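Skomow Worktop Care Kit: Equipment Review

Purpose of the review

The Catering and Premises Service at Skaltport maintains stone worktops in its teaching kitchens and staff pantries. The Skomow kit was assessed over one term as a possible replacement for the Mernura cream cleaner used until now. The findings are set out for colleagues who order supplies.

Contents and cost

The kit contains a spray cleaner, a bottle of sealer, 2 microfibre cloths and a soft applicator pad. It is supplied through Kandpal under order code 318. The printed leaflet is clear, although the drying times are given only on the back of the sealer bottle and are easily missed. Refill bottles may be ordered separately, but the pad may not.

Cleaning

The spray removed tea, cooking oil and flour paste without scrubbing. Dried turmeric left a faint yellow mark after the first application and needed a second. No dulling of polished marble was recorded. The scent is mild and clears within minutes, which staff preferred to that of the Mernura product.

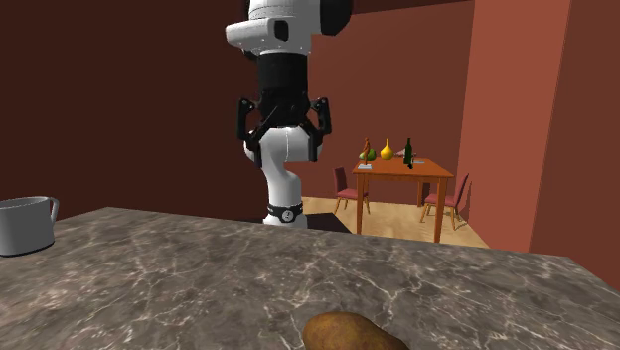

Sealing

The sealer must be applied thinly and left for 3 hours before the surface is used again. Kitchens with evening classes will need to plan for this. Where too much was applied, a cloudy film formed and had to be buffed away by hand. One bottle treated the worktops in both pantries, with a little left over.

Recommendation

The kit is approved for marble and other polished stone. It should not be ordered for laminate or timber surfaces, for which the existing products remain suitable. Requests should be sent to the stores desk on extension 651, quoting the order code and the room in which the kit will be kept.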